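4. Where the recipe lives: notes from the Estholm kitchens

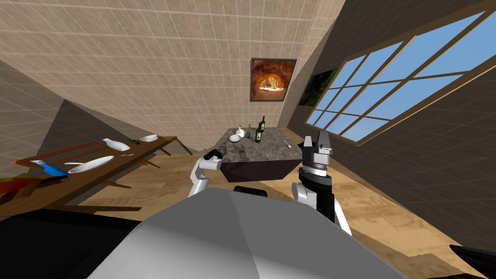 Figure 1. Marble-topped counter with a dark base, wooden floor behind.

4.1 What I was trying to find out

I should say up front that I came to this part of the project with a hunch, and the hunch was about paper. I figured that if you asked people in Estholm how they made their Sunday bread, they'd pull out a card or a stained notebook and read it to you. I had a whole coding scheme ready for it (ink color, handwriting, crossed-out amounts, the works). Then I sat in the first kitchen and the woman I was visiting just started pouring flour into a bowl, and my coding scheme went back in the bag.

So this section is about what I did after that. The question became a smaller one: when people cook a dish they've made for years, how do they decide how much of everything goes in? Section 3 dealt with the printed cookbooks from Grundau, where amounts are given to the gram. Estholm is only a short train ride away, the bread is pretty much the same bread, and yet I hardly ever saw a scale come out.

4.2 Who I talked to

I ended up with 62 households. The first batch came through Jaime Abreu, who grew up in Estholm and was kind enough to call his aunts, and the rest came the usual way, with one cook passing me along to the next. That means my sample leans toward people who like to cook and like to talk about it. I don't think that ruins anything, but please don't read my numbers as if they covered the whole town.

Each visit had two parts. First I watched the cook make the bread from start to finish and kept my mouth shut as well as I could. Then we sat down and I asked them to tell me the recipe as if I were a cousin who had moved away and wanted to make it at home. I recorded the second part and typed it up the same evening, while I could still remember what their hands had been doing when they said "this much."

4.3 Words for amounts

"This much" was by far the most common amount I heard, and it drove me a little crazy at first. On the tape it means nothing at all! But once I lined up the recordings with my notes from the kitchen, I started to see that it nearly always came with a gesture, and the gestures fell into groups. Salt was shown with the palm cupped and the thumb lying across it. Yeast was shown between finger and thumb. Water was hardly ever shown with the hands. People pointed to a vessel instead, usually one particular cup or jug that had been in the family a long time, and they were quite firm that another cup wouldn't do.

I got permission to measure those cups in 30 of the kitchens. I expected them to be all over the place and they were, with the largest holding more than double what the smallest did. But the bread didn't vary nearly that much, because the cooks with small cups simply filled them more often. When I pointed this out to one cook, she told me that of course her neighbor used fewer cups, her neighbor had the big one. She'd never seen either of the recipes written down and she was doing the conversion in her head.

Flour was different again. The cooks didn't treat flour as an amount to be measured in the first place. You start with a heap, you hold some back, and you add until the dough "lets go of the bowl." I heard that phrase, or something close to it, in nearly every visit. A few people said the dough should feel like an earlobe (I've since learned that bakers in lots of places say this), and one man said it should feel like a tired dog, which I still think about.

4.4 The Wekevetti problem

Then there's Wekevetti, the enriched loaf with cardamom that people make in November. Here the picture changes quite a bit. For the everyday bread, I was shown a written recipe in only 2 households. For Wekevetti, cooks who had been perfectly happy to throw flour around by the handful went off to find a piece of paper, and they stuck to it.

My first guess was that it came down to how often they made it. If you bake something once a year, you forget. That's surely part of the story, and several cooks said as much. But I don't think it covers everything, and I went back and forth on this with Jaime over a lot of coffee. His view is that the paper matters more than what's on it. The Wekevetti recipe is often in the handwriting of someone who has died, and getting it out is part of the day. I had one visit that fit his reading very well: the cook propped the card against the sugar jar, baked the whole loaf without looking at it, and put it away again afterward.

I'm less sure than he is. Other cooks really were reading as they went, running a finger down the lines and muttering. Bhardwaj's work on festival sweets makes the point that expensive ingredients tend to get measured and cheap ones don't, and cardamom and butter aren't cheap. I'd put some weight on that too. When I asked cooks which amounts they would never guess at, cardamom was the first thing out of most mouths, and plenty of them guessed at the flour even in this loaf.

4.5 A word on the oldest cooks

I had hoped to say something about age, and I can say only a little. The cooks over 80 were no more or less likely to use written recipes than anybody else in my group. Where they did stand apart was in how they answered the cousin question. Younger cooks tried to turn their gestures into spoons and cups for me, sometimes getting stuck halfway and laughing. The older ones mostly refused. They said the cousin should come and visit.

I took that as a polite way of ending the interview the first time. By the third or fourth I was writing it down as an answer, and I've coded it that way in the table for this section, under "instruction in person." Some readers of an earlier draft felt it should go under missing data – I can see why, but I've left it where it is. The next section takes up the same question for the Grundau households, where the interviews were shorter and the scales were out on the table before I got there.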